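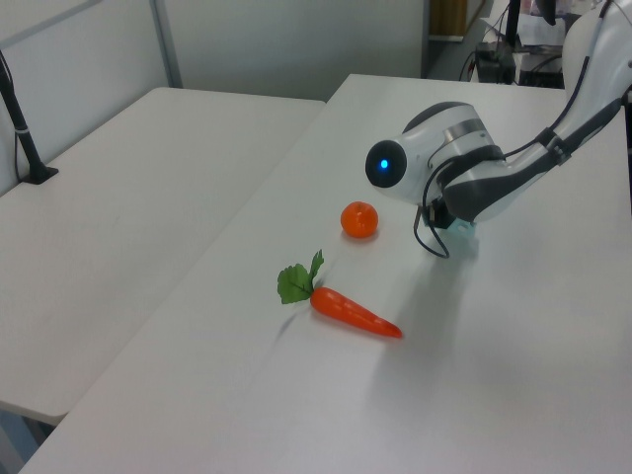
그림자는 왜 아침에는 길고 점심에는 짧을까요?

그림자의 길이는 해의 높이에 따라 달라집니다. 해가 낮게 있으면 빛이 옆에서 오기 때문에 그림자가 길어지고, 해가 높이 올라가면 빛이 위에서 오기 때문에 그림자가 짧아집니다.

안녕하세요, 어린이 여러분. 저는 Lise MacDonald입니다. 저는 Prosurstead라는 작은 마을에서 살고 있고, 어린이를 위한 과학 글을 씁니다. 한국어는 어른이 된 다음에 배웠습니다. 그래서 저는 쉬운 말로 천천히 설명하려고 합니다.

그림자는 어떻게 생길까요?

빛은 곧게 나아갑니다. 빛이 가는 길에 여러분이 서 있으면, 빛은 여러분의 몸을 지나갈 수 없습니다. 그러면 몸의 뒤쪽에 빛이 적게 오는 곳이 생깁니다. 그 어두운 곳을 우리는 그림자라고 부릅니다.

유리컵처럼 투명한 물건은 빛을 많이 통과시킵니다. 그래서 유리컵의 그림자는 연합니다. 두꺼운 책은 빛을 통과시키지 않으니까 그림자가 진합니다.

가장자리가 흐린 그림자

맑은 날 마당에 서면 발 가까이에 있는 그림자는 선이 뚜렷합니다. 그런데 머리 쪽의 그림자는 선이 조금 흐립니다. 해는 작은 점이 아니고 둥글고 넓은 모양으로 빛나고 있습니다. 해의 한쪽에서 오는 빛은 막히고 다른 쪽에서 오는 빛은 막히지 않는 곳이 있는데, 그런 곳은 조금만 어둡습니다. 이것을 반그림자라고 합니다. 빛이 모두 막힌 곳은 본그림자라고 합니다.

구름이 많은 날에는 빛이 하늘의 여러 방향에서 옵니다. 그런 날에는 그림자가 아주 흐리거나 잘 보이지 않습니다.

제가 잰 그림자

작년 여름에 쓴 공책을 찾아보았습니다. 2021년 7월이라고 적혀 있습니다. 저는 Wultlow 언덕 옆의 평평한 땅에 막대기를 똑바로 세웠습니다. 아침에 잰 그림자는 127센티미터였습니다. 네 시간 뒤에 다시 재니 그림자가 훨씬 짧았고, 방향도 달라져 있었습니다. 해가 하늘에서 자리를 옮기면 그림자도 반대쪽에서 따라 움직입니다.

여러분도 해 보세요

곧은 막대기, 분필, 줄자가 필요합니다. 친구와 두 사람이 함께 하면 더 쉽습니다. 한 사람은 막대기를 똑바로 잡고, 다른 사람은 그림자의 끝에 분필로 표시를 합니다. 표시 옆에 시각도 적으세요. 한 시간이 지나면 같은 자리에서 다시 합니다.

한 가지 꼭 부탁합니다. 해를 눈으로 직접 보지 마세요. 선글라스를 써도 안 됩니다. 우리는 땅에 있는 그림자만 보면 됩니다.

낱말 풀이
본그림자: 빛이 모두 막혀서 가장 어두운 부분
반그림자: 빛이 조금만 막혀서 덜 어두운 부분
투명하다: 빛이 잘 통과해서 반대쪽이 보이다

다음 글에서는 달의 그림자가 땅에 떨어지는 일식에 대해서 쓰겠습니다.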